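Wanted: people willing to pick up a bin bag 300 times
Urquhart Student Robotics Club, call for participants, June intake
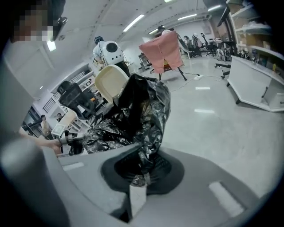
Photo: Said Fawzy / Urquhart Student Robotics Club

The club is looking for 30 participants for Project Pludik, our attempt to teach a robot to handle soft, crumpled, uncooperative things. Rigid objects were last year's project. We miss them.

You'll work in pairs with hand-held grippers, picking up plastic bags, cloths and whatever else the organising team finds in the cupboard. One session runs 2 hours and covers 300 grasps per pair. Your arm will have opinions by the end of it.

What we're after:
Anyone enrolled at Urquhart, any faculty. Engineering students are welcome but get no special treatment.
Two working hands and a reasonable tolerance for rustling.
Patience. Black plastic is shiny and slippery and has beaten better people than you.

What you get:
A $30 canteen voucher per session, a short training course on the grippers, and your name in the credits of our entry in the Drustulmont Cup. We came fifth last time. There were 5 teams.

Sessions start at 4 pm in the Nanex Lab, second floor. Wear flat shoes and mind the cables. Faces are blurred in anything we publish, so there's no need to do your hair.

To apply, send Said Fawzy a few lines with your program, your year and the most annoying household object you've ever had to fold. Fitted sheets have been mentioned already, many times. Applications close at the end of June.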